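Stuso Forum > Control and Planning > Dual arm setups
Thread: Right arm planner stalls before descent, left arm idle

sang_ctl
Posted Aug 1, 2019

Two arms on one controller, parallel grippers, head camera. Task is picking folded towels from the near table. The far table has a dish rack and is registered as an obstacle only. Left arm parks with the gripper closed at the near edge. Right arm goes to a pre-grasp pose over the middle of the table and should then get a descent plan. In simulation it gets one. On hardware the planner uses all 1000 iterations and returns no path.

Joint limits are fine and IK returns 2 solutions for the target. Collision padding is at default. Right arm at pre-grasp, fingers open:
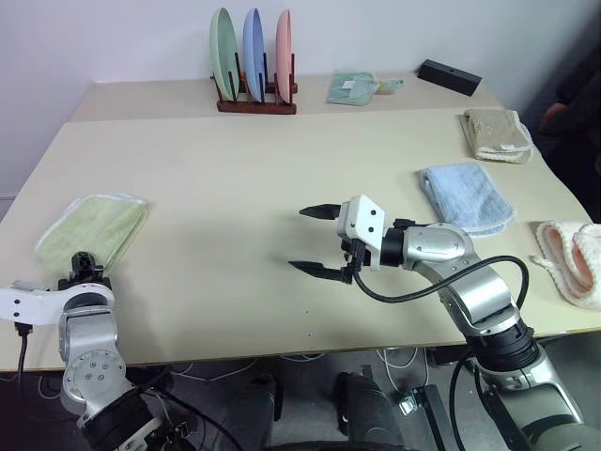
Reply 1 – plitstead

Check the left arm first. Your parked gripper is touching the light green towel. If that towel is in the scene as a collision object, the start state is in collision for the whole group and the right arm gets nothing, even if it is nowhere near. Simulation won't show it if the towel is placed a little farther out there.

Reply 2 – zorkley_dev

Disagree. A start state collision is rejected before sampling. He would see zero iterations and an error code. Using up the budget means the start was accepted and the goal region can't be reached. I'd look at the cable. It arcs well over the wrist, and if self-filtering doesn't cover it, the depth points end up in the octomap as an obstacle attached to nothing.

Reply 3 – plitstead

Depends on the version. Since the March release there is a fix-start-state adapter that nudges the joints and carries on without an error. I have lost days to it.

Reply 4 – Nafula Barasa

Both can be tested in a few minutes.
1. Plan for the right arm group only, left arm links disabled.
2. Clear the octomap and plan again with depth updates off.
3. Dump the contact pairs at the start state.
Post the output of step 3 whatever the first two do.

Reply 5 – sang_ctl

Step 1, no change. Step 2, path found in 166 iterations. Step 3 lists left gripper against towel – so the contact is real, but it is not what blocks the descent. Octomap had a cluster of 128 occupied cells above the right wrist.

Reply 6 – zorkley_dev

Cable. Add a capsule to the wrist link for the self-filter and leave it out of the planning model.

Reply 7 – plitstead

Fine for the descent. I would still move the park pose back. A contact that gets silently adjusted will show up again once you plan both arms together.

Reply 8 – sang_ctl

Capsule added, descent plans with depth updates on. Park pose not changed yet. A fixed capsule won't follow the cable when the wrist rolls, so I may need two of them. Will test at the roll limits.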